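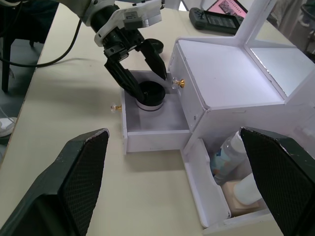 Small Drawers, Small Cabinets: How I Keep the Washing Things and Creams in Order

By Shamim Warraich

A small white cabinet with a mirror looks very nice in the shop. After one month at home it is usually full, and you push the drawer with your hip to close it. I had this problem in three apartments, so I want to share what works for me now.

Take everything out first

Put an old towel on the table and empty the cabinet on it, drawer by drawer. Do not sort while you are emptying. When I did it the last time, I found two hand creams from a trip I had already forgotten, and a soap still in its paper. Throw away what smells strange or has changed color. Then wipe the inside with a cloth that is only a little damp. Many of these cabinets are painted board, and water that stays in the corners makes the paint swell.

Round jars in a shallow drawer

Round containers roll if they lie on their side, so stand them up. Before you close the drawer, put your palm flat over the top of it. If the lid touches your palm, it will also touch the cabinet, and one day the drawer will stop halfway and you will pull too hard. My sister-in-law broke a good drawer front this way.

I put the jar I use every day at the front and the others behind. A jar alone in a drawer slides when you pull quickly. A piece of thin non-slip mat under it is enough, cut a little smaller than the floor of the drawer. I bought a roll 50 cm wide from Hornico and it was enough for all my drawers, with a piece left for under the cutting board.

Bottles and soap in the lower part

The compartment with a door that folds down is good for bottles, but please open it slowly. Things lean against the door from inside, and they come out together with it. I keep there:

water and lotion bottles, standing, labels to the front
spare soap and sponges, completely dry
cotton pads in their own tube

A wet sponge should never go in a closed compartment. Leave it one night on the edge of the sink, and put it away in the morning. If you stack small things on each other, put the heavy one at the bottom. And do not rest your elbow on the open door when you look inside - the little hinges are held by very short screws.

Crystal knobs

I like these knobs with gold color and clear crystal, they make a simple white cabinet look more expensive. Their weak point is that they turn loose. Once in a while, hold the knob with one hand and tighten the screw from the inside of the drawer with the other. Stop when it does not move anymore. If you continue, the screw can press into the panel or the crystal can come off its base. For cleaning, use a soft toothbrush with a drop of dish soap, and dry it well around the metal part.

The mirror

Spray the cloth and not the glass. Liquid runs down into the frame, and a white frame shows yellow lines after some time. Also think about where the cabinet stands. If the window is directly opposite, you will see mostly the bright light and very little of your face. I turned mine a little to the side, and it is better both for me and for the creams, which do not like sun.

From the readers

Wajid Talpur asks what to do with a drawer that makes noise. Rub a dry candle on the two bottom edges, then open and close it several times. Do not use cooking oil, it becomes sticky and collects dust.

Atif Marwat writes that he puts paper labels inside the drawer, at the back, so his brother Asif returns things to the correct place. I tried it at home with my husband. He reads the labels now, but he still puts his comb with my soap.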